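Frequently asked questions: Plasarico

Who is in the band?
Selma Halilović sings and plays keys. Edin Kelmendi plays guitar and does most of the recording. Live, we add a drummer and a bass player, and they change from tour to tour.

How do you say the name?
Pla-sa-REE-co. It's a made-up word from one of Edin's old notebooks.

Where can I hear the first record?
Zudside came out on cassette and is up on our store page as a download. The cassette run is sold out and we won't be making more.

Is there a new one coming?
Yes, it's called Goltitz and it's planned for November. It has up to 20 minutes of music on each side. Selma wrote the words and Edin mixed it at home.

Will it be on vinyl?
Yes. We're pressing 705 copies, all on black vinyl. There's a limit of two per order until the end of the first week.

Do you ship outside Canada?
We do. Postage is worked out at checkout. Parcels go out once a week, so please allow a few days before you write to us about tracking.
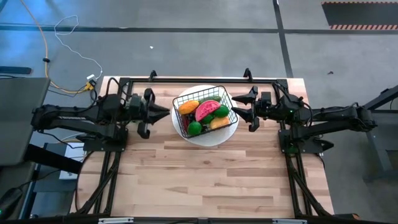 Can I cover one of your songs?
Go ahead, as long as you credit us as the writers. If you plan to release it, send us an email first and we'll sort out the licence. We can send chord sheets for three of the songs on Zudside.

Who handles bookings?
Write to the Živković office using the form on the contact page. Include the date, the venue and its capacity.

Do you read messages on social media?
Sometimes, but email is quicker.

Last updated August 9, 2020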